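Podadley: desk stapler notes
README, version 3
Last edited July 18, 2025

What's in this folder

Podadley is my collection of written notes on keeping ordinary desk staplers going: how to open them, how to load them, how to get a bent staple out of the front end without swearing at it. I'm Othmane Mahrous, and I look after supplies for the fourth floor at Drekon. I started writing the notes in April after clearing the same kind of jam four times in one afternoon, and by the end of that week I'd decided the whole thing had better live in a file, where people could find it without finding me first.

There are 49 notes in all. Each one covers one job on one stapler, start to finish, in plain sentences. Some are three lines long. The one about the long-arm stapler in the Gredard copy room goes on for a page and a half (I was annoyed, and I left it that way).

It's small. You can read the lot over lunch. People have been using it as a reference sheet, as training material for new starters, and in one case as sample text for a search tool, so I've tried to set it out the way data cards usually go: contents, how it was put together, what's missing, what to watch for.

Files

notes.txt – all the notes, one after another, separated by a blank line and a note number
index.csv – note number, kind of stapler, kind of job, words in the note
words.txt – my list of names for the parts, with the other names people use
changes.txt – what I edited and when, kept up badly until version 2 and pretty well after that

Everything is plain text. If you open index.csv in a spreadsheet, tell it the note number is text, or it will eat the leading zeros and then nothing lines up with notes.txt.

How the jobs were written up

I did each job at a desk first and wrote it up straight afterward, same day, before I could forget the fiddly part. The fiddly part is always where your fingers go. Any leaflet will tell you to open the magazine and insert staples. Fewer of them mention that you want one hand holding the body steady and the other free to bring the strip in, or that if you've got the stapler upside down in your lap the strip will be on the carpet in a second.

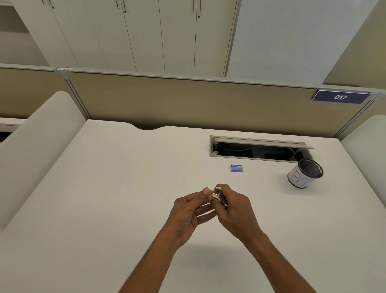
So I write hands first. A typical note begins with which hand holds what, then what the other hand does, then what should have moved. I'm right-handed and it shows. If you're left-handed, swap them – most desk staplers don't care, though the long-arm one is awkward whichever way you come at it.

I also note where the job was done, because the surface matters more than I expected. A wide, plain, pale desk is lovely for this. A staple on a white desktop can be found by eye. A staple on a dark patterned desktop gets found by your forearm. Anything with a gap or an open lid in it wants a bit of respect too, and I've marked those jobs with the word "gap" in the index.

Names for the parts

Getting the words straight took longer than the jobs did. Half of Drekon says "rail" for the bit I call the channel. One of the older leaflets calls it a magazine, another calls it a core. I settled on these:

Channel: the trough the staples sit in.
Pusher: the sprung piece that shoves them toward the front.
Base: the long flat part underneath.
Anvil: the little plate on the base that folds the legs.
Front end: where the staple comes out, and where they jam.
Strip: staples still stuck together in a row.
Loose ones: staples that have come off a strip.

I use "open" for two different things and I'm sorry about it, it was already all through the notes before I noticed. "Open flat" means the base has swung right away from the body so you could tack something to a wall. "Open to load" means you've got at the channel. On some staplers you can't do one without half doing the other, so from version 3 on I've spelled out which I mean every time. If you catch a bare "open" anywhere, send it to me.

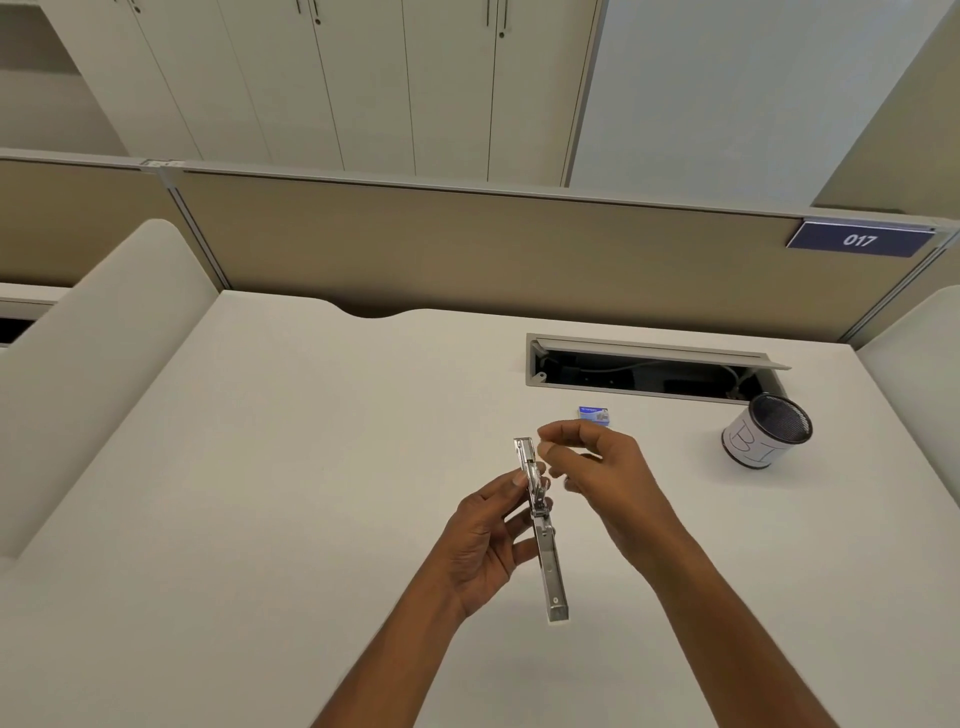 The other word that gave me trouble was "front." With the stapler lying on the desk it's obvious. Once you've picked it up and tipped it so the front end points at the ceiling, people start calling that end the top, and then "push the strip toward the top" means something different to each person reading. I stuck with front and back throughout, whatever way up the thing is being held, and I'd ask anyone adding notes to do the same.

One sample note, so you know what you're getting

This is note 017 as it stands in notes.txt. It's about middling for length.

"All-metal desk stapler, loading a part strip. Hold it over the desk in your left hand, fingers round the body. Let the base swing down out of your way, it doesn't need holding. Look in the channel before you add anything. If there's a loose one lying sideways, tip it into your right palm and keep it there. Lay the new strip legs down. Don't force it. If it stands up at the front, it's sitting on top of something, so take it out and look again. Close, then try it on two sheets of scrap. Empty your palm in the bin."
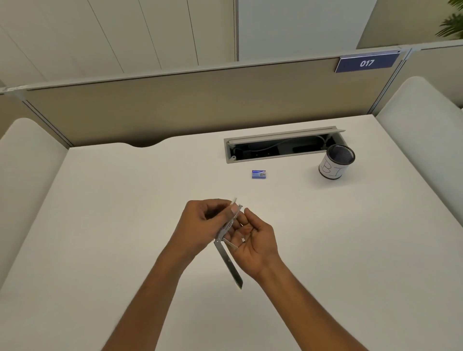 Stapler open over the desk, base hanging down, with the box of staples close by.

You'll see that the note never says what make the stapler is. I left makes out on purpose, they change whenever the supplier does. What I do give is the kind: all-metal desk, plastic desk, mini, long-arm, and electric (just two of those, both short, both mostly about unplugging it first).

Kinds of job

The index uses four job names: load, clear, clean and check. Load is the most common by a long way. Clear is jams. Clean is dust, label glue and on one memorable occasion pastry. Check is for when somebody says "it's broken" and you want to know if it's only empty. It usually is.

Staples themselves

Our supply cupboard has small boxes and big boxes, and a lot of the trouble I've written up begins right there. The big boxes hold 2000 and they're fine for the copy room, where the staplers get hammered all day. At an ordinary desk they spill, they get half crushed in a drawer, and the strips at the bottom break up into crumbs. For desks I now order a box of 500 and leave it at that.

Please read the size on the box. The notes say "the right size" over and over and don't tell you what it is, since it depends on the stapler in your hand. Check the leaflet, or the number stamped underneath if it has one.

Setting up the desk

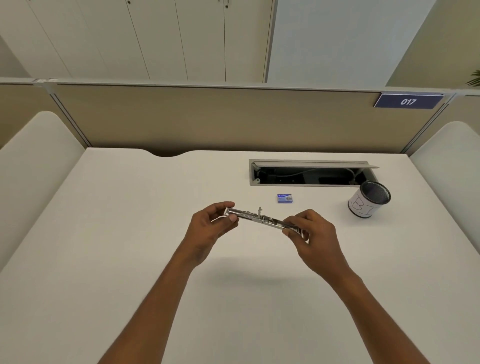
A bit of room is the main thing I ask for before starting any of the fiddlier jobs. Move your mug, move your papers, and have the staples near enough to reach but out from under your elbows. Keep an eye on any cable compartment as well. The desk I think of as the BI one, after the lettering on the paper band round its mesh pen holder, has a long gray lid toward the back, and with that flipped up there are cables and power fittings right there in the opening. I'd close a lid like that before working on a stapler with its pusher sticking up and its channel exposed. If loose ones do go down among the cables, leave them alone and call building services. Don't go fishing with a ruler. I've put that in notes 008 and 031 as well, in stronger language.

What's missing

No staple guns, no carton staplers, nothing used in the warehouse. No repairs either – if a spring has gone, I replace the stapler. There's very little on removers, though I keep meaning to write some. The notes are in one person's voice and they have that person's habits in them, including a tendency to tell you to calm down. I thought about taking those bits out and my coworkers voted to keep them.

There are also no timings. Somebody at Lim asked if I could add how long each job takes, and I really don't want to, it'd only turn into a race.

Using it and adding to it

Use the notes however you like inside or outside Drekon. Print them, cut them up, stick them over the copier! I'd be pleased to see them about. If you republish the whole set, keep my name on it and keep the version number, so that people asking me about note 022 are looking at the same note 022 that I am.

New notes are very welcome. Do the job first, write it up the same day, start with the hands, and use the part names from words.txt. Send them as plain text. I check each one by following it at a desk exactly as written, which means that if you've skipped a step I'll be sitting there with a stapler in bits, and you will hear from me.

Next on my list is the long-arm note, which needs splitting in two. After that I'll get to removers.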